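2. Planning and budgeting for a bench arm station

Read this section before you fill in the order form in Section 3. It covers what to measure, what to buy with the arm, and what to leave for a second order. Mounting and wiring are in Section 4.

2.1 Before you ask for a quote

1. Write down the one task the station must do first. "Lab work" is too broad. "Hold a thin glass rod over a small beaker" is enough for a supplier to work with.
2. Measure the table, including the strip behind the work area. The base of the arm and its cables take up depth that is easy to leave out of a floor plan.
3. Weigh the heaviest item the gripper will lift. Add the weight of the gripper itself and any bracket. The total must stay under the rated payload of the arm at full reach.
4. Decide whether a second arm will share the table later. If so, buy the longer frame now. Replacing posts after the first arm is bolted down costs more than the posts.
5. Send the completed sheet to Anqi Xue in purchasing. Quotes requested without a sheet are returned.

Note: Ollach quotes are valid for 60 days. Liang quotes do not include freight.

2.2 What the arm price leaves out

The quoted price covers the arm, its controller and one power cable. Budget separately for the gripper, fingers, flange adapter, frame, cable straps and tabletop covering. Fingers are sold in pairs and should be treated as a consumable. For glassware, order the thin fingers and at least one spare pair. 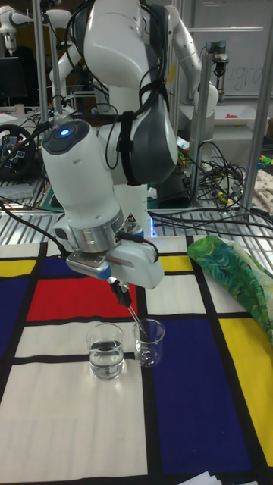

Figure 2-1. Glassware task with thin fingers fitted. Cables are strapped at the arm joint.

Allow $300 per arm for straps, cable and small hardware. This line is the one most often cut from a first budget, and it usually comes back as a rush order. Sulastri Nasution keeps the current parts list. Ask for the April revision, as the older one has the wrong strap width.

CAUTION: Do not order cable to the exact length of the arm. Leave slack for every joint to turn through its full range. A cable that is too short can pull out of the gripper while the arm is moving.

2.3 Beakers, rods and other supplies

1. Order beakers and rods by the box. Expect breakage while the task is being set up.
2. Use plain water until the motion has been approved by Veikko Kuusisto.
3. Charge glassware to supplies and leave it off the equipment line.

2.4 Lead times

Allow 12 weeks for an arm and roughly half that for a gripper. Frames from Flomatitz ship in two cartons, which may arrive on different days. Do not book the Arora installer until both cartons are on site.

Note: The flange adapter is part no. 652. Check it against the gripper drawing before ordering. Opened adapters cannot be returned.

2.5 Approval

Suqin Tan signs for single-arm stations. Anything with two or more arms also goes to Xiaoqing Gu, with the floor plan attached.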